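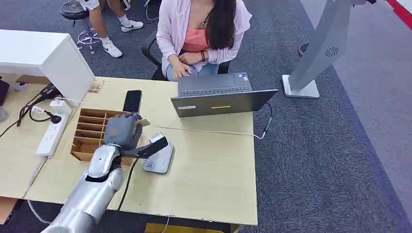
by Vasilică Ene

Print this story | E-mail this story

The letter from Mullitz came in March, when my mother was already eight months in the ground and I had stopped expecting anything with her name on it. It was a thin envelope. The stamp had a picture of a bridge.

"Dear Madam," it said. "Your watch has been ready for some time. We kindly ask that you collect it. Chege, Repairs."

My mother never had a watch. She told the time by the bakery, by the school bell, by the neighbor's radio through the wall. When I was small I asked her once why she did not wear one like the other mothers, and she said that her arm was too busy.

I put the letter in the drawer with the bills. After one week I took it out again and bought a train ticket.

Mullitz is four hours away if you do not miss the change at Dranusard. I missed it. I sat in the waiting room with a man who was eating sunflower seeds from his pocket, and he asked me where I was going, and I said that I was going to pick up a watch.

"A good one?" he said.

"I don't know. I never saw it."

He thought about this and offered me some seeds.

It was almost dark when I found the shop. Chege was younger than I had imagined, maybe my age, with a pencil behind each ear. He read the letter from both sides, as if he had not written it himself.

"My father took this one in," he said. "I am only now going through his shelves. There are people I cannot find anymore. You are the first who came."

He went to the back and I heard him move boxes for a long time. Then he put in front of me a man's watch with a brown strap. It was tied to a paper ticket, and on the ticket was my mother's name, her name from before the marriage, and a number, 1,496, and one word in pencil: Pletero.

"Is that the maker?" I asked.

"No. It is a village, up behind the lake. Maybe he wrote it so he would remember where she came from."

My mother came from the city. She was born there and she died there, and in between she complained of it. She had never said to me the word Pletero, or the word lake.

"When did she bring it?"

Chege turned the ticket over. There was no year. "The strap is an old kind," he said. "Forty years. She would have been how old?"

"Nineteen," I said.

We both looked at the watch. He wound it for me, slowly, and held it near my ear - I could hear it very well. I asked how much I owed. He said that it was paid, it said so on the ticket, she had paid before.

I thought about that on the platform. She had paid for the repair and then she had not come back for it, and she was a woman who walked across the whole market to save the price of an onion.

The board showed two trains. One was going to Dranusard and from there home. The other was a small one, with two cars, and it went up by the lake. I set the watch by the station clock and put it on. It was too large for me, so I had to hold my arm a little bent to keep it from sliding.

"Which side for Pletero?" I asked the conductor.

"Left," he said. "But you will not see anything now, it's night."

I sat on the left.

Print this story | E-mail this story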